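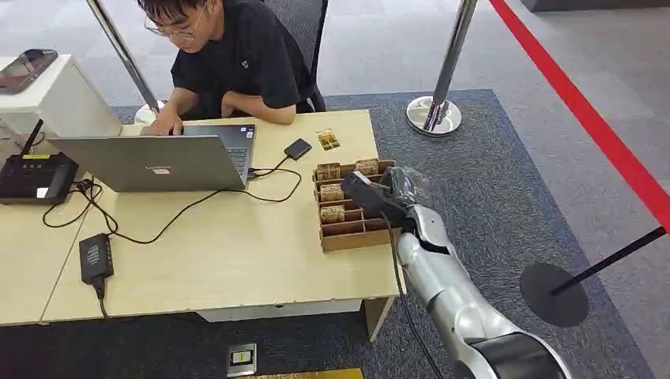 ## Walk-round before a hand-guided or remote session

Cell 2, Usanton. Filled in by Lorna Espiritu, Sunday, August 22, 2021. Sheet 7 of the binder, packet-scanning task.

Marks: **OK**, **FIX** (before we start), **WATCH** (fine to go, keep an eye on it).

### The floor and the barrier

- [x] Posts standing, belt run between them – **OK.** The red belt looks nice and tidy. Please hook it back up behind you when you come in! I did it wrong myself twice in May, so I'm not scolding anybody.
- [x] Carpet flat, no lifted corners – **OK.**
- [x] Floor outlet in front of the desk – **WATCH.** Right where your toes want to go if you step up to guide the arm by hand. Come at it from the side, and don't set a coffee down there, please.

### The desk

- [x] Operator seated, laptop in reach, clear view of the arm – **OK.** Whoever is on the laptop tends to lean in and look down at the screen, which I understand completely, the print is tiny. Eyes up before you press anything that moves the arm, though, and say "moving" out loud.
- [ ] Cables clear of the operator's hands – **FIX.** The black ones between the router and the laptop are in a tangle again. Two of the cloth ties from the Memon drawer should do it.
- [ ] Power brick secured – **FIX.** It's lying at the lower left of the desk with its cord hanging off the front. One knee and down it goes. Move it back and stick it down.
- [x] Small black box on the cable to the laptop – **WATCH.** Leave it plugged in until the recording has been saved and closed. Skurnirska lost a whole afternoon of demonstrations that way and they were very gracious about it, but still.
- [x] Router antenna up – **OK.**
- [x] Loose items put away – **WATCH.** There's a gold-colored card near the cardboard box. It's doing no harm where it is, but pocket it before the arm starts reaching across.

### The arm and what it's holding

- [x] Clear wrap on the gripper whole, no loose flaps – **OK.** Run a fingertip along it with the power off. Change it after 100 demonstrations or when it starts to feel baggy, whichever comes sooner.
- [x] Handheld device sitting square in the gripper – **OK.** Give it a gentle wiggle. If it turns, stop and seat it again, or every path you teach will be a little bit off.
- [ ] Trailing cable has slack through the full reach – **WATCH.** It hangs down past the edge of the desk beside the arm. Take the arm slowly to the far row by hand first, and look at the cable while you do it, not at the packets.
- [x] Stop button tested from the chair and from beside the arm – **OK.** Both worked on the first press.
- [x] Speed limit set for teaching – **OK.** Program 661, slow setting.

### The packets

- [x] Cardboard dividers upright – **OK.**
- [x] Starting layout matches the task card – **OK.** Four packets: two at the back, then one on the left in each of the next two rows. The front slots stay empty for this task. Reset to the same layout after each demonstration, even when you're tired.

Both FIX items need a second set of initials before the arm is powered. The Clavness people join us by remote control at 9, so I'd love to have the cables done by then.

Initials: L.E. / ____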